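From: Melaniia Kravchuk
To: Usstead shared workroom list
Subject: Re: [workroom] Power for the long table, what should we buy?

Hello Ese and all,

Thank you for writing down the problem so clearly. I answer below your text, I hope the quoting comes out right in everybody's mail program.

Ese Omoregie wrote:
> The flat extension lead under the long table has to go. The cable
> crosses the place where people put their feet, and two of us have
> already pulled a laptop charger out by accident. I would like to
> replace it before the end of May. There is still 64 left in the
> equipment money. Does anyone have experience with the kind that
> stands on the table? My worry is that it takes too much space and
> that everybody will be pressing the switch by mistake.
>
> Also, can we agree who labels the chargers? There are now 16 in the
> drawer and I recognize only my own.
>
> Ese

About the standing kind: yes, I have experience, I have used one at my own desk since last May. It has a round base with a pole going up from the middle, and there are outlets and USB ports on the base itself. I was also afraid about the space. In practice the base takes the place of a dinner plate, and I put it at the back where I would not write or draw anyway. The pole I find useful, because I can take the whole thing by it and move it when I clean the table.
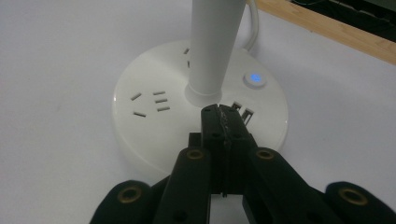 What I like less is that thick plugs fight with each other. A normal flat plug is fine. The charger of my old Liltier laptop is a big square block, and when it is in, the next outlet is lost for me. For the long table this matters, because we have several people with such blocks. Maybe we should ask first who has which charger, and then count how many outlets we really need.

Regarding the switch: mine is a push button on the top side of the base, with a small blue light in it. In one year I pressed it by mistake two times, both times when I was reaching for a cup. For one person this is not a problem. For six people at one table I am less sure. We could turn the base so that the button looks to the wall side, but then the USB ports go to that side too. The light is also quite visible in the evening, but in the workroom this does not disturb anyone.

The USB ports are close together. Two ordinary cables go in without trouble. With the wide cable that came with my desk lamp I have to take the other one out.

Please check the length of the cable before ordering. The outlet in our wall is behind the Vasylenko shelf, and the cable must go down behind the table and then along the wall, so that we do not make the same foot problem again. I would measure this with a string. I can do it when I am in the room next time, but if somebody is there earlier, please do it and write the result here.

I looked also at the clamp model from Bolard. It holds on the edge of the table, which is good for the space, but our table edge has the metal strip under it and I do not believe that the clamp will sit straight. If someone has one at home, could you bring it for a try?

One more thing, please let us not connect the heater to it, whichever we choose. My heater has 2000 W written on the label and I always put it directly in the wall. The same for the kettle.

For the labels: I can do the chargers. I have white tape and a good pen. Please leave your charger on top of the drawer cabinet with a paper with your name, and I will write the name on the plug and also on the cable, because these two like to separate. What has no name by the end of the month I will put in the gray box, I will not throw anything away.

Ese, do you want to decide this alone, or should we wait for more answers? For me both is fine.

Best regards,
Melaniia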